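Household Textiles 1: Care, Folding and Storage
Unit 4 handout — Folding a T-shirt on a bed
Jondudville Community Learning Centre

Read this before the September practical. Bring it with you, along with one short-sleeved T-shirt of your own, washed and dry. Shirts with heavy printing on the chest are harder to fold and should be left for Unit 5.

4.1 Why we practise on a bed

Most textbooks show folding on a table. Most people fold on a bed, so that is where we teach it. A bed is wide and at a reasonable height, but it gives under the hands and the sheet moves. A fold that sits flat on a bench will often roll open on a mattress. Smooth the sheet first with the flat of your forearm, working from the middle out. You don't need to remove every wrinkle, only the ridges under the spot where the shirt will go.

Work near the edge you are standing at. Reaching across the mattress drags the hem and you end up leaning on the part you have already done.

4.2 The hem fold

Lay the shirt front down with the neck away from you. Pull the side seams straight. Take the hem at both corners, lift, and turn it up over the body in one movement. Put it down before you let go of either side. The band should be the same depth at the left as at the right.
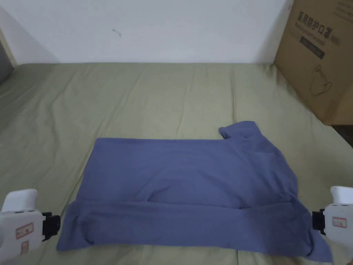 A student from the Willamberg group wrote in to say that she had always started with the sleeves, and asked whether starting with the hem would leave the shirt too short to stand up in a drawer. It won't, if the first band is kept to a quarter of the body length. With a deeper band, the finished packet is squat and thick and tips over.

Sleeves can go in before or after the hem. In this unit we do them after, one at a time, laid flat towards the centre of the back. If a sleeve bunches at the shoulder, lift the whole sleeve and lay it again. Patting it down only moves the lump.

4.3 When to start over

Jersey knit stretches along one direction more than the other. If you pull one corner harder than its partner the body twists, and no later fold will fix it. Signs of a twisted body:

the side seam wanders towards the front
the hem flares at one corner
the neck opening sits off centre

In any of these cases pick the shirt up by the shoulders, give it one shake and begin again. This takes less time than correcting a bad fold. A heap of blue cloth on a cream cover is a perfectly good starting point — find the hem first, then the shoulders.
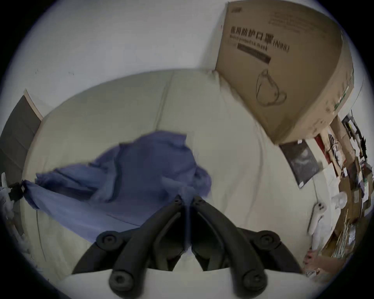 According to one reader of last year's handout, shaking is a waste of effort and a hot iron does the job better. We agree for business shirts. For everyday T-shirts the Temba timetable allows no ironing at all, and the assessed piece must be folded straight from the basket.

4.4 Log sheet

Each student keeps a log. The course total across all groups last year was 3000 folds, of which 200 were marked by a tutor. Of those marked, 79 were sent back, nearly always for uneven bands. Write down the garment, the surface (bed, bench or lap) and where the fold went wrong, if it did. Leave the last column blank for the tutor.

Colour matters more than people expect when you are checking your own work. A mid-blue shirt on a pale sheet shows its edges well. White on white does not, and grey on grey is worse in the evening with the lamp on. If you have a choice of sheets, choose the one that contrasts.

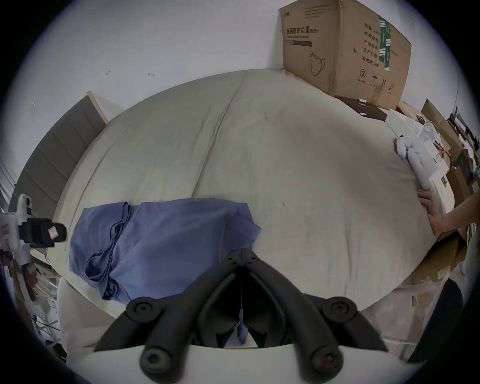

Should the shirt be folded in half or in thirds after the hem is turned up?
Thirds for adult sizes, halves for children's sizes and for anything with a boxy cut.

4.5 Clearing the bed

Before the second shirt, clear what you can. Small packets and loose wrappings get caught under the fabric and print a ridge into the fold. Large cartons may stay if they are upright against the wall and out of your reach; a carton lying down takes up the space you need for the finished pile. Keep the pile at the foot of the bed, well away from pillows.

Where a mattress is made in two sections, do not fold over the join. The band drops into it and comes up crooked.

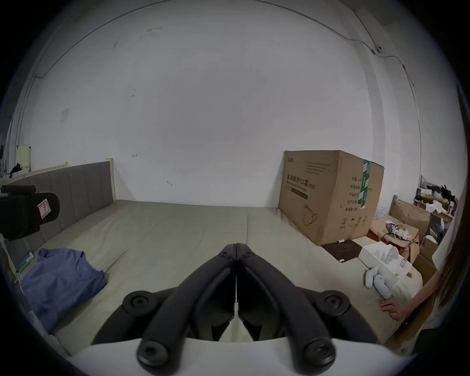
Choose one section and stay on it until the basket is empty. If the bed has an upholstered headboard, stand side-on to it so that your elbow has room when you lift the hem.

4.6 Storage

Stand folded shirts on edge in the drawer, closed fold upwards. The drawer inserts in the textiles room are the Gristivus narrow ones and take adult sizes folded in thirds. At home a shoebox without its lid will do. Fill the row so that the shirts hold one another up, but leave enough slack to slide a flat hand in beside the last one.

For next class: fold the same shirt on three different surfaces, log each attempt, and bring the log sheet.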